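Speaker notes - "The handover that let go"
Flirach robotics evening, Grinholm, 2025-06-27

Right, get the clicker working first, then say hello. Thank them for the coffee. Say up front that it's a talk about a fault, that no one was hurt, and that I'm partly to blame, so they can relax and enjoy it.

Start with the job. Two arms, one table, and what we wanted was dull on paper: one arm picks a small part off a plate, passes it across in mid-air, and the other puts it down on a different plate. We called the project Tveit. We'd been at it since November, and by spring it was running well enough that I'd begun bragging about it (pause here, people usually laugh).

Ask for hands up: who has done an arm-to-arm handover? Then: who has dropped something doing it? Should be the same hands!

Now the fault. We'd set up a long run of 4,000 passes, left to go overnight with the guards shut and the area locked off. I came in with my toast in my hand and found the whole thing stopped, both arms frozen, a red line across the log. It had got to pass 2,412. The part was under the bench, in two bits, and one finger on the receiving gripper was bent. My first thought was that the part had slipped. I said so out loud, I put it in the morning message to everyone, and I was wrong, so please remember that bit for later.

Slow down here. I rush this part every time.

A handover has a moment where both grippers have hold of the thing. The giver mustn't open until the taker has a proper grip, and the taker mustn't pull until the giver has opened. We had a signal for each of those. Mine was the "I've got it" signal, and I'd made it depend on the fingers having stopped moving. Fingers stop moving when they've closed on a part. They also stop moving when they've closed on the other gripper's fingers. You can see where this is going.
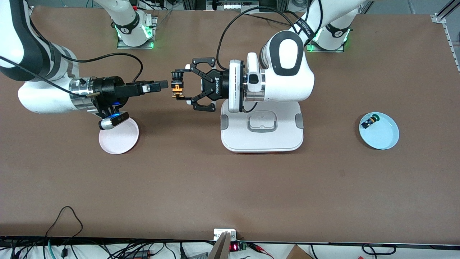
So on pass 2,412 the taker closed a touch early, caught the tip of the giver's finger along with the edge of the part, and stopped. Stopped meant "got it". The giver tried to open and couldn't, and the taker started its pull anyway on a timer I'd put in during testing and never took out. Two arms, both sure they were right, pulling on each other across a table. The force limit did trip in the end. It tripped late, as I'd raised it the week before to get rid of some nuisance stops.

Own up to that properly, don't mumble it. The limit was raised by me, on my own, with a one-word note in the log. The word was "tweak".

Then the why-early question, someone will ask. Clock drift between the two controllers. It was tiny on any one pass and it crept up over hours, so our short daytime runs never showed it. We went back through the log and found 9 earlier passes where the taker had closed too soon and got away with it. All sitting there in plain text. We only ever looked at the pass or fail column, and they'd passed.

(Drink some water. Check the time. If I'm past the halfway mark, skip the Fendulport story.)

Fendulport story, short version: we took the rig to their open day before any of this, and let people lean right over the fence to watch the handover. Same timer in the code, same signal. The low force limit was still in place then, and I still don't like thinking about it.

What we changed, and keep this brisk:

The "got it" signal now needs the finger gap to match the part as well as the fingers being still. If the gap is wrong, both arms hold where they are and wait for a person.

The timer is gone. I searched for its friends and found two more, and they've gone too.

Both controllers take their time from one clock, and the run stops if they disagree.

Force limits can't be changed without a second person signing, and the note has to be a whole sentence. There's been some grumbling about the sentence.

Near misses get their own column in the log, and somebody reads it each morning before the guards are opened.

Since then we've done 11 long runs. Two of those stopped themselves on the gap check, with the part still held and nothing bent, and I was far happier about those two than the clean ones.

Questions. Likely ones: why not a softer gripper (we're trying one, it's slow), would a camera have caught it (maybe, ask me at the bar), what did the finger cost (more than my bike). If it goes quiet, ask them what's in their own log that they don't read, and wait. Don't fill the gap. Pass the bent finger round and get it back before people leave.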